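Open-Day Guide, Part 3: Showing the Hanging Cell to Visitors

Applies to the two-arm garment cell in the Purncombe hall. Written for hosts who did not build it. Notes by Sherif El Fassi are marked S.E.F.

Read this part before the doors open. The cell puts clothes on hangers and hangs them on a rack. That is the whole act, and visitors will ask why it needs two arms and a computer. You do not have to have a good answer. 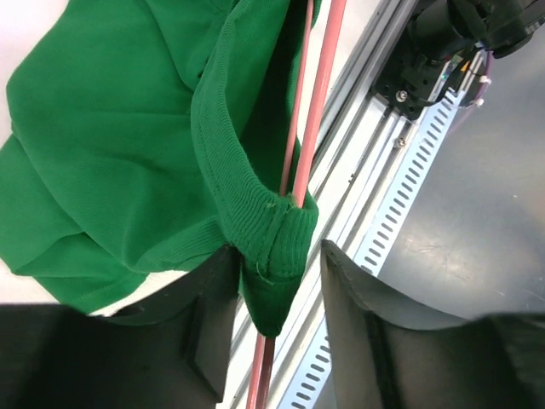
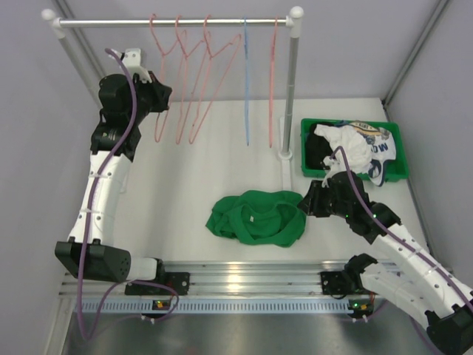
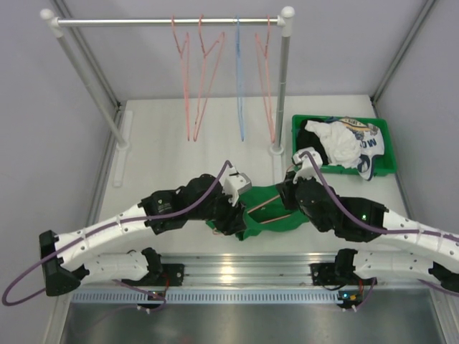 3.1 Before visitors arrive

1. Check the rack. Both uprights must stand firmly on their feet. Push the rail lightly with one finger. If it rocks, fix it now. The software has no idea that the rack has moved.

2. Hook the empty hangers over the rail with gaps between them. Thin plastic hangers only. The Tomoser leaflet says the cell takes "any common hanger." We tried wood and wire in February and would not repeat either in front of guests.

3. Fill the green bin with the spare clothes and set it at the back right of the table. Keep sleeves and hems from hanging far over the front rim.

4. Lay the green top on the table between the arms. A loose heap is fine. Do not smooth it out or turn the collar toward the rack to help things along. Visitors notice, and they are right to.

5. Follow the purple cable on each arm from end to end. It should have enough slack for the arm to reach the rack and should not be caught on the front rail.

CAUTION: Do step 5 with the arms powered down. The joints can pinch, and the fingers close harder than they look.

3.2 Starting the run

6. Move everyone behind the floor line. Children go in front, where they can see, with an adult beside them.

7. Turn on both arms and wait for the Madside screen to say READY. This takes up to 2 minutes. Talk about something else.

8. Press START once. A second press does not hurry it. It puts a second job in line, and you will then have to explain why the cell is reaching for a shirt that has already been hung.

9. Keep your hands out of the cell until the screen says DONE or STOPPED.

NOTE: The hard part is the handover, with one hanger and one garment shared between two arms. If you want people to watch one thing, ask them to watch the hanger going into the garment. The walk to the rack is dull by comparison.

3.3 When it goes wrong

10. Garment dropped on the table: let it try again. It is allowed 2 more attempts before it stops.

11. Garment dropped on the floor: press STOP, wait for both arms to settle, pick it up, go back to step 4.

12. Cuff caught on a hanger: press STOP. Free the cuff by hand once the arms are powered down. Do not let the arms pull. Ribbed cuffs snag on the fingers too, and loose threads make it worse.

13. Screen frozen: use the red button on the post. Restart from step 7. If it freezes again, put up the "Back soon" card and show the Aoki video.

CAUTION: The red button cuts power to both arms. They will sag. Never press it with a hand under either one, and never let a guest press it to see what it does.

3.4 What to say, and what to leave out

The Tomoser sheet gives a success rate of 78 percent. You may quote it, but say where it comes from: 1,538 trial runs, done by the people selling the system, on clothes they picked. We have no figure of our own for our own clothes. If a visitor asks for one, say so.

Do not say the cell "understands" clothing. Do not say it will be in homes soon. Do not compare its speed with a person's unless asked, and if asked, let the visitor hang a shirt on the spare rack while the cell runs. They can judge for themselves.

A full run takes roughly as long as most people are willing to stand still. Plan one run per group.

S.E.F.: I have been told this section is gloomy. I would still like hosts to follow it. The last open day promised folding, ironing and socks, and I answered the mail afterward.

3.5 Closing down

14. Wait for DONE, then power off both arms from the screen. Use the post button only in an emergency.

15. Take any hung clothes off the rack and return them to the bin. Leave the hangers on the rail.

16. Write down every stop and every drop in the log, including the ones no visitor saw.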